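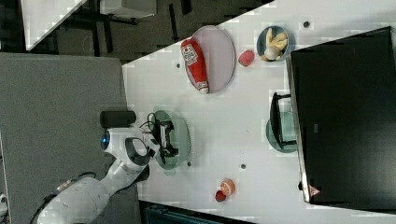
Samran Thammasiri wrote in to ask why ketchup just sits there when you tip the bottle, and then SPLAT, half of it lands on your fries at once. Samran, I love this question! I've ruined a lot of lunches thinking about it.

So is ketchup a liquid or a solid? Well, it's a bit of a slowpoke liquid. Water runs as soon as you tilt the cup. Ketchup is mostly water too, but it's crowded with teeny bits of squashed tomato, and those bits bump into each other and get tangled up. When the bottle is sitting still, the tangle holds everything in place, like a hallway full of kids who all stopped to chat.

Now give the bottle a good shake (lid ON, please — I learned this the messy way). The shaking pushes the bits past each other and the tangle loosens. Suddenly the ketchup gets thin and runny and off it goes.

Scientists have a fun name for this: shear thinning. "Shear" is when one layer slides over another, like when you push the top half of a deck of cards sideways. Paint does it too. It spreads easily under the brush and then stays put on the wall.

Want to try it? Put a blob of ketchup on one plate and a spoonful of water on another. Tip both plates a little, over the sink. The water slides right away and the ketchup takes its time. Then stir the blob fast, count to ten and tip again. Did it move sooner? Mine did, and then it got on my sleeve.

You can do the same test with honey, and you'll find something different. Honey is thick because it's packed with sugar, so stirring hardly changes it at all. Warming it up does, though! Ask a grown-up to stand the jar in a bowl of warm water, then see how fast it drips off a spoon.

Next time I want to talk about mustard, which my brother says is boring. He's wrong, and I have a whole page of notes.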